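Workshop notebook - laundry, folding and mending bench
Sun 25 October

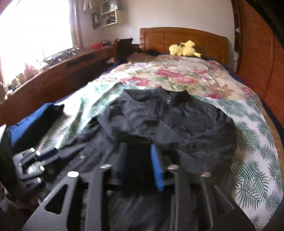 Black jacket in a heap on the rose comforter, blue bag to the left of it.

Jackets today! I have been looking forward to this one since September, when Marcelino and I got through the shirts and agreed that anything with a collar and a thick body needed its own page.

Starting point is a jacket as people really leave one, thrown on the bed with the collar up and everything else underneath itself. I like this much better than starting from a hanger. A jacket on a hanger has already been sorted out by somebody, and all the interesting work is in finding the shoulders.

Black on a flowered bed is a lovely thing to work on, by the way. The comforter has big pink and red roses on cream towards the head end, with green leaves, and the outline of the jacket is easy to find against it. The trouble is all inside the outline. Black folds on black folds, and you end up going by feel. The seam down the middle helps a lot, and I would now say: find the seam first, then the collar, then worry about sleeves. I had it the other way round in my old notes and have crossed that out.

Order that worked best (Marcelino, please try this before you change it):

Pick up by the collar, both hands, and lift until the hem clears the bed.
One shake, a proper one. Two shakes and the sleeves wrap round each other.
Lay it down front side up, collar towards the pillows.
Close the zip if it has one. Half way is enough.
Sleeves straight across the front, one over the other, cuffs not past the side seams.
Fold up from the hem in thirds, collar left showing.

The half-closed zip was Ezequiel Aranda's idea and it is brilliant. With the front open the two halves slide apart the moment you bring the sleeves in, and then you are chasing the lining round the bed. Closed all the way, the neck goes stiff and the top third won't lie down. Half way gives you a flat front and a soft neck. So simple, and I have been folding jackets badly for my whole life.

Timing. First go was 60 seconds from heap to finished, which I was rather pleased with until I looked at the result and saw one cuff sticking out at the bottom. Best clean one was 28. I did 5 in a row at the end without having to start any of them again. The slow part is always the same, it is the search for the second shoulder, and once you have that the rest goes by in no time.

Softness of the bed matters more than I expected. On the Trallberg table downstairs everything stays where you put it, but the jacket skids when you smooth it. On a comforter it grips nicely and then sinks, so your thirds come out uneven unless you slide a forearm under before the last fold. Worth pulling the cover tight before starting. I forgot and then had a ridge running under the fold and couldn't work out why the thing kept leaning.

Bags. Left the blue one on the bed on purpose, close to the jacket. People do put a bag and a coat down together and it is silly to pretend they arrive separately. The rule I want to try is bag off first, always, to the floor or the chair, and only then touch the jacket. Tried it the other way and when I swung the sleeve across it came down on top of the bag, and I had to lift both and start over. The blue is such a strong colour that at least you never mistake it for part of the coat, though the black flap or strap over its top is another matter if it is lying next to a black sleeve!

Labels: the sheet for today is 2547 in the binder, under outerwear. Marcelino Bermúdez has the next one and wants to do the quilted coat from the Vusura box, which I think is going to be great fun and also quite maddening. Quilting springs back. My guess is halves will beat thirds, with the sleeves tucked behind instead of across the front.

Still to settle:

Hood or no hood. We have not done a single hooded one and the collar grip won't work.
Whether "front side up" is right for left-handed folders. Ezequiel folds face down and his are neater than mine, annoyingly.
Pockets. I keep forgetting to empty them before the shake. Add it as step one on the wall sheet.

Rolling is the other thing I want to get to. Had one quick try at the very end, hem to collar, and it made a fat, cheerful sausage that would fit nicely on the shelf over the door. It does crease across the back, so not for anything smart, but for a weekend bag I am nearly convinced. Will do it properly next time with the comforter pulled tight first.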